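The Cable Bench at Zillbridge

A year after two robot arms arrived at an electronics refurbisher, the people who used to untangle cords all day have different jobs, and not all of them asked for the change

April 29, 2024

The returns come in on pallets, shrink-wrapped, and the first thing anyone does at Zillbridge is cut the plastic and tip the boxes out. Docking stations, keyboards, webcams and power bricks, most of them from offices that closed or moved. And cables, always cables, stuffed on top or wound around whatever they were last plugged into.

For most of the company's life, sorting those cables was entry-level work. New hires spent their first months at a long bench, pulling cords apart, checking the ends, coiling each one and dropping it in a bin by type. It paid the least of any job in the building. It was also the job where people talked the most, and several of the workers interviewed for this story brought that up before they said anything about robots.

Last July the company put two arms on the cable bench. The staff named one Oto and the other Stan, after a pair of forklifts that had been retired the year before. The arms came through Halska, an integrator that sets up small automation lines for shops that can't afford large ones. Halska sent a crew for four weeks. Then the crew left, and the bench belonged to the people who worked there.

What the arms do

The task sounds simple. An arm reaches down over a cord, closes its gripper, lifts the cord to a lamp where a fixed camera reads the connectors, and sets it in a bin. If the software can't decide what it is looking at, the cord goes in a tray for a person to check.

Cords turn out to be hard going for a machine. A keyboard is always the same shape, and a cable almost never is. It folds over itself, catches on the next one, and slides off to one side when it's picked up. In the first weeks Oto would lift one cord and bring up five more with it, and the arm would stop and wait with its light on until someone walked over.

The floor lead on the day shift kept a notebook of those stops. She recorded 651 of them before the end of the first season, each with a line on what had gone wrong. Some of the entries are a single word. "Knot" appears often. So does "again."

The notebook is what changed the bench. Halska's engineers had planned for loose cords spread out flat, and the notebook showed that cords spread out flat were the easy part. The trouble came from bundles that had been wound up by someone at a desk and left that way for years. The software was adjusted, and so was the work. A person now does a rough first pass, breaking up the worst of the tangles and laying each coil down with some space around it. The arms take over from there.

Stops still happen. On a recent shift they came in bunches, with a quiet hour and then several close together when a pallet of older equipment was opened.

Who moved where

Five people worked the cable bench before the arms came. Two of them still do. They prepare the coils, clear the tray of undecided cords, and restart the arms after a stop. Their title is now bench operator and the pay went up one grade.

Another two went to testing, where they plug in docking stations and run them through a checklist. Both said they were glad to go. One had applied for testing twice before and been told there was no opening.

The fifth left. He had been at the bench longer than the others and was offered a place in receiving, on the loading dock, which meant heavier lifting and an earlier start. He took it for a few weeks and then found work elsewhere. The company doesn't count this as a layoff. His former coworkers don't use the word either, but they bring him up when they are asked whether anyone lost a job.

The plant manager was direct about the reasons for the project. Cable sorting lost money. Used cords sell for very little, and the company had been sending a good share of them straight to the scrap buyer without opening the bags. With the arms running, more cords get sorted and sold, and the bench roughly breaks even. He had hoped for better than that. He said the purchase was argued over for a long time and would be argued over again when the service contract comes up.

Learning to watch

The two operators describe the new work in different ways. One likes it. She used to go home with sore thumbs, and she doesn't now. She has learned to tell from the sound of the gripper closing whether a pick is going to hold, and she will often be on her feet before the light comes on.

The other finds it tiring in a way the old job wasn't. Sorting by hand let his mind wander, he said. Watching a machine doesn't, because the moment he drifts off is the moment it drops something. He asked for shorter turns at the bench and got them. Operators now switch to another station every two hours.

Both of them have a screen at the bench that shows what each arm sees from the camera at its wrist. At first it was there for Halska's crew and was supposed to be removed. The operators asked to keep it. When an arm hesitates, a look at the screen usually says why: a loop lying across another loop, a plug tucked under, a patch of glare on the table where the overhead lights hit it.

The table itself has been a point of discussion. Halska recommended a plain gray mat. The shop has one and uses it on Stan's side. Oto still works over wood, and the operators say dark cords show up well enough against it, as long as the lights are angled right.

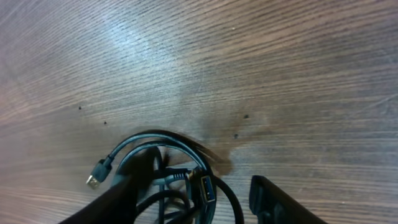

What comes next

Zillbridge has no plans for a third arm. The manager would like the two it has to run through the evening with one person on site, and the operators have said they don't want to work alone in the building. That has not been settled.

There is more agreement on training. New hires used to start on cables, and it taught them the connectors without anyone having to teach them. The people in testing have noticed that recent hires will reach for a USB 3.0 cable and not know to look for the blue. So the company has brought back a version of the old job. Each new employee spends four days at the bench, sorting the undecided tray by hand and coiling what they sort.

The tray is usually full enough to keep them busy. It gets the adapters, the cords with a label wrapped over the plug, and the ones cut off short by whoever cleared out the office. Most of it ends up in the scrap bag. The rest is coiled, tied and put on the shelf by the door to testing, where the docking stations are waiting for their cords.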